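# Recording shirt-flattening demonstrations on a two-arm cell

Revised 11/22/25. Applies to the Cleston cell running the Iltidico recorder.

Spread the shirt before any folding starts. Most rejected episodes fail at this stage — the operator begins a fold while the sleeve is still doubled under.
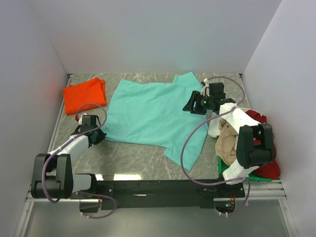
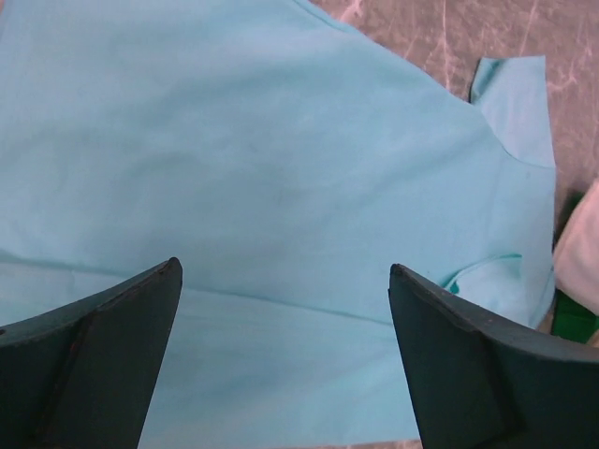
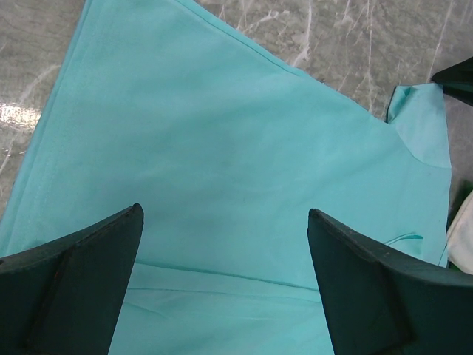 1. Home both arms and check that the leader and follower joint readings agree.
2. Start the recorder. Confirm that the fixed view and the wrist views are all updating.
3. Bring one gripper to a side edge of the shirt, with the fingers open and just above the cloth. Close slowly.
4. Hold that edge still. Move the second gripper to the sleeve corner and take as little fabric as will stay in the fingers.
5. Pull outward, low and parallel to the table. Lifting puts new folds in the body of the shirt.
6. Release, back off vertically, and repeat on the next corner.

Keep each episode under 74 seconds. If a grasp misses, retry it once on the same recording; a clean recovery is useful training data. After a second miss, stop and discard.

Record in blocks of 20 episodes, then rest the operator. Crumple the shirt differently each time. The Lernlow set calls for 3000 episodes across 24 garments, so a repeated starting shape wastes a slot.

Save with the garment code first — the Caldeira import script sorts on it.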